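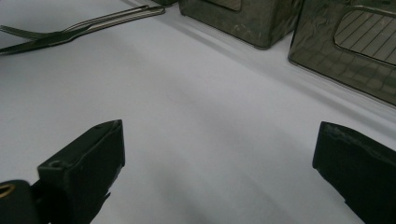 05/06/2025 – Sourdough crackers, second batch with the El Khatib rye. I let the dough rest two hours longer than last time and, oh, what a difference it made to the rolling! Helge Torvik dropped in and thinks we should go down to 4 grams of salt, and I'm inclined to agree with him, though the caraway may be partly to blame.
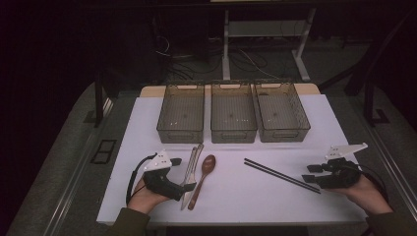

Baskets, fork, knife and wooden spoon on the white tabletop.

Baked half the sheet plain and half with seeds. The plain ones came out a bit pale in the middle, so next time a lower shelf. Must ask Sustside whether they still mill the coarser flour.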